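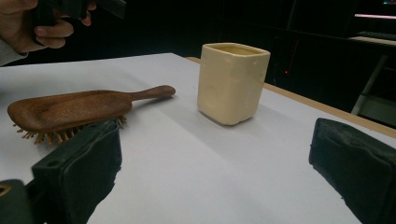
The wooden hairbrush on the white table.

My aunt Eyerusalem says you can't love a sport until you've been bored by it for a whole afternoon, and if she's right then I have loved baseball since I was seven, when she took me to see Natora play a doubleheader in a drizzle and neither team scored until the second game.

I've been thinking about that day a lot since May, when the town league started up again. Natora still has a team! I moved away for so long that I half expected the field to be a parking lot, but there it was, same crooked scoreboard, same smell of onions from the stand behind third base. I bought a ticket and a lemonade and sat down next to a woman named Yoon-hee Jeon, who keeps score in pencil and let me look over her shoulder for all nine innings (she corrected me on the difference between a passed ball and a wild pitch, very kindly, twice).

The pitcher that night was Shewit Tsegaye, a lefty with a big slow curve. I don't think he threw a single ball hard enough to scare anybody. He just kept putting it where the batter had stopped looking. Branero had beaten us badly the week before, so I'm told, and they came up swinging at everything, and by the sixth they were popping up to the shortstop and kicking the dirt on their way back. I haven't had that much fun in ages.

We lost, by the way. Tsegaye came out after the seventh, the bullpen walked in two runs, and that was that. The drive home was 20 minutes and I spent all of it replaying one throw from right field that came in on a single bounce and got the runner by a foot.

Since then I've been to every home game but one. There are 60 seats in the covered section, and I've learned to get there early if it looks like rain. Gebremedhin Asfaw, who caught for Natora back when my aunt and I were going, still sits down in the front row, and he'll talk to you about framing pitches for as long as you'll stand there. He is 70 now and says his knees are older than that. I asked him about the drizzly doubleheader and he remembered it, or was nice enough to say so.

My aunt is coming for the Skandent series at the end of the month. She wants to sit in the sun, she wants the onions, and she has already told me she's not leaving early no matter what the score is. I need to find her old cap before then. I think it's in the hall closet, in the box under the winter coats.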